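Dotitz handover and contact study: gallery

This page accompanies the Groltell report on contact-rich manipulation with multi-fingered hands. Two task families were recorded at one site: small-item handover at a desk, and bracing of sheet material on the floor. Each policy was trained on 80 demonstrations and evaluated over 200 trials.
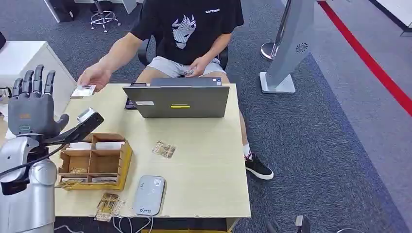 Handover trials were scored on grasp, transfer and release separately. A trial in which the card bent past the limit in Table 2 counts as a failed grasp even if the transfer was completed. Release timing was the largest source of error, with 29 failures. Elba Montecinos wrote the scoring protocol.

Floor trials use the same policy architecture with a longer action horizon. Wrist views were added after the December pilot.

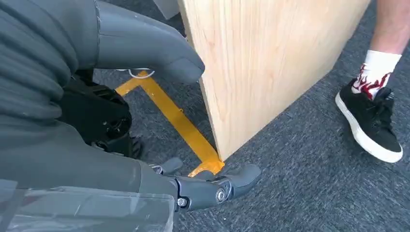
Contact at two points was required for a board trial to be scored. Slip was labeled by hand by Gunārs Grigaitė from the wrist video, and the labels are included in the Onow release. Force thresholds are listed in the appendix.

Contact: Dotitz manipulation group, attn. E. Montecinos | © 2022 Dotitz | Back to top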